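June, 4 p.m. Cable sorting, continued. The white one was in overlapping loops on the wood planks beside the little potted plant. Rule as before: long loops, one tie at the middle.

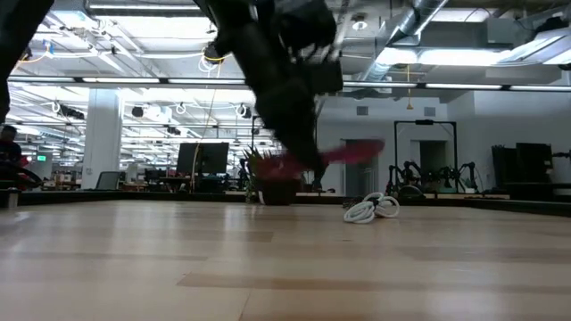
Malsha wants the braided USB cables, black and turquoise, kept bundled under a thin tie. I agree. Separate coils take more drawer space.
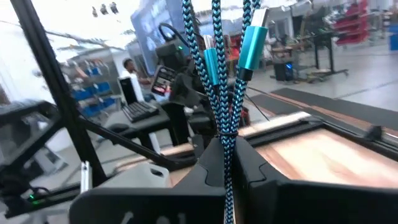
Label stock is down to 56. Lucero will order more from Wiment. Black cables stay coiled until I have measured them; anything under 2 m goes to Gladys.
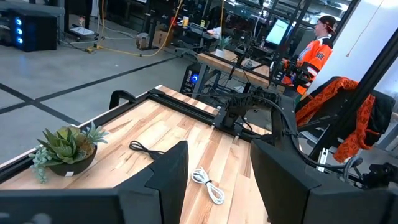
Drawer 3 still sticks. Wax the runners tomorrow.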